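The rulebook nobody had time to write

Everyone has rules for the cell floor. Yellow tape, door interlocks, who holds the key. Ask the same plant what the rules are for the simulated cell and you get a shrug, or a link to a folder.

Noura Tarawneh got the folder. This was July, her second week at Avell, and she was meant to be signing off a grasp program for a run of small molded parts. The folder had 763 test runs in it. No note of which gripper model they used. No friction values. File names like final_b and final_b_real.

"I asked which ones counted," she says. "Three people gave me three answers, all very sure of themselves."

So she stopped the sign off. Not a popular move. The customer, a packaging outfit called Dralero, was waiting on a date, and her own boss Jihad Daher was the one who'd promised it. He still winces a bit. He also signed the first page of what came next, a house standard for simulated trials that is now 20 pages long and, by the accounts of two other shops, getting passed around more than Avell ever meant it to.

What's in it? Mostly dull stuff. Good.

Start with naming. Every run carries the part revision, the gripper revision and the version of the physics settings, in that order, no spaces. A run without all three gets deleted. Not archived, deleted. Daher fought this one and lost.

Then the seeds. If a trial moves the part around at random, the random seed is written down, so someone else can get the same trial back next month. Sounds obvious. Out of the 763 runs in the old folder, 545 had none.

Then contact, and this is where people start arguing.

A simulator will happily let two solid shapes sink into each other by a hair and call that a grasp. Sometimes that's fine, sometimes the whole result rests on it. The Avell rule says any run counted as a success has to come with the overlap depth logged at every step from first touch to release, plus views from no fewer than two cameras. One across the table, far enough back to take in the arm. One in close on the part.

The second view was Paora Halliday's idea. He runs integration at Trilgate and was asked to read an early draft, and sent it back with more red on it than black. His complaint was that a wide view flatters everybody. From a few feet off, a finger next to a part and a finger inside a part look the same.
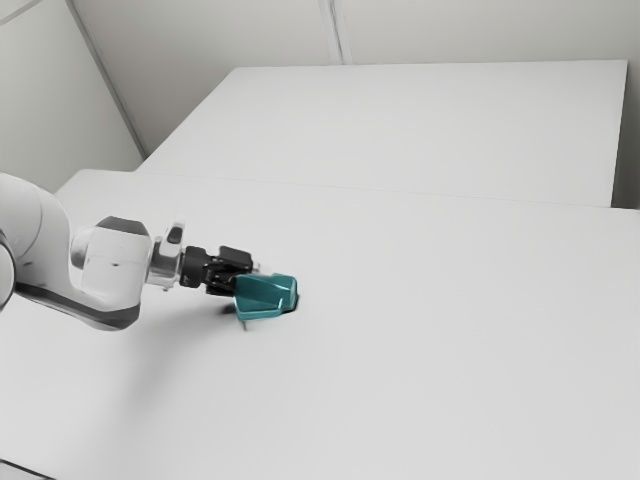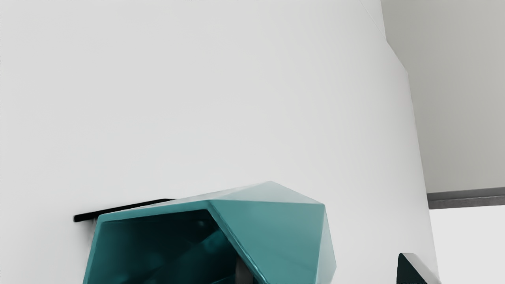

Simulated work with a teal faceted part: the gripper at the part, top, and a closer view into the part's opening, bottom.

Glossy parts are their own headache. Shiny walls throw soft reflections, pale facets wash out against a pale table, and a reviewer going fast can misjudge where the edge is. The standard doesn't ban shiny finishes in simulation, becuase the real parts may well be shiny. It says the reviewer has to check the logged geometry and not trust their eyes alone. Halliday wanted stronger wording. He wanted "shall not be judged by image." He got "should not," and brings it up whenever he can.

Shapes too. A hollow part can't be swapped for a solid one to make the math run quicker, unless the swap is written on the cover sheet. Tarawneh found this one the hard way. An old batch had its part filled in, so a finger could never slip inside the rim, so of course it never did. Perfect score! On the bench the first real one got picked up by its lip, swung, and went under a cabinet.

The bit I liked best is on page 11. It's a list of words you may not use in a report. "Works" is on it. So is "basically." You can say a grasp held for so many seconds under such and such load, in such and such settings. You can't say it's reliable until it has been run on hardware, and then you say how many times.

Not everybody is sold. Khalil Jaber and his cousin Tarek Jaber run a two-man shop, Du Plessis (they bought the name along with the building) and they tried the Avell rules for a whole project. Khalil kept the log. Tarek kept complaining.

"It's written for people with a department," Tarek says. "We've got one desktop and it's also the invoicing desktop."

Fair point. Their project made 3,659 runs, and logging the overlap depth on all of them filled the drive twice. Khalil's answer was to write a short script that keeps the full log only for runs marked as a success and one line for everything else. He sent it to Tarawneh. It's in the standard now as Annex C, with his name on it, spelled wrong in the first printing.

Tarek's other gripe is harder to fix. A house standard isn't a law. Nothing makes a customer ask for it, and a competitor who skips it can quote a shorter schedule. He's lost a bid that way, he thinks. Can't prove it.

Tarawneh doesn't really argue. Her line is that the time goes somewhere, either before the arm is bolted down or after, and after is when there's a customer in the room. Dralero did get its cells in the end. Late, five weeks. Daher says the startup took two days and he'd budgeted for nine. He also says I shouldn't read too much into one job, and I wont.

There are gaps. Nothing in there on soft parts. Nothing on lighting, beyond one line telling you to keep it the same across a batch. The section on who can approve a change to the physics settings is half a page and everyone I talked to read it differently. Halliday thinks it means two signatures. Jihad Daher thinks it means his.

If you want to borrow from it, Khalil's advice is take the naming rule and the seeds first, do those for a month, then add the contact logging when the drive space turns up. Leave the banned words for last, people get touchy.

The next revision is being drafted now. Halliday has already sent notes on it. Item one is "shall not."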